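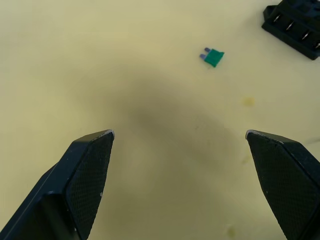 The disclosure form for in-kind contributions ran to nine pages, and Mackenzie Dhillon had reached the sixth when the phone on the other desk rang. She let it ring. Schedule C wanted the fair market value of any space, equipment or staff time supplied to the campaign by a registered entity between March and the close of the reporting period.

The campaign was Marites Maglaya's, for the Kulumberg seat in the state assembly. The entity was Kowalchuk, a paving contractor that had let the campaign use the second floor of its office on Allura Street. A lease existed. It stated a monthly rent of $332. The statute required that rent below market rate be reported as a contribution equal to the difference, and the difference, on any estimate Mackenzie could defend, put Kowalchuk over the limit by July.

She entered the rent paid in column two and left column three blank.

Vernon Fortin came in with his coat on. He had managed the campaign and was now managing the transition, a job with the same hours and a smaller budget. He read the screen over her shoulder.

"Column three," he said.

"It needs a comparable."

"Use the unit in Cladau."

"Cladau is in another county. The instructions say same county, same class of building."

"The instructions say where available."

She scrolled back to page two. The instructions did say where available. Three units had been available in the county, by the assessor's listing, and the cheapest had rented at four times what the campaign paid. She had printed the listing on Friday. It was in the folder under her left hand, and Vernon was looking at the folder.

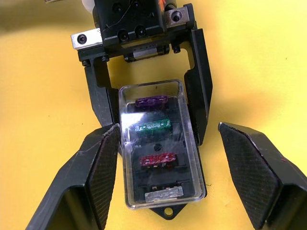
Clifford Grewal, on the speakerphone a few minutes later, took the position that an amended filing was better than a late one. The penalty for lateness was automatic and published. The penalty for undervaluation depended on a complaint, and a complaint depended on somebody reading Schedule C.

"Tanner Gagnon reads Schedule C," Mackenzie said.

"He lost," Vernon said.

"He has standing for a year."

The line was quiet. Clifford asked whether Marites had seen the lease before it was signed. Vernon said she had initialed each page. Clifford asked whether that copy was in the office, and Vernon said he would have to check, and did not move to check.

Mackenzie opened the folder and put the listing beside the keyboard. She typed the middle figure of the comparables into column three. The form calculated the difference, carried it to the summary page and turned the contribution total red. A box appeared requesting an explanation of the excess, with a field for the date it was discovered.

She typed 18 November 2018 and pressed the tab key. Vernon took off his coat.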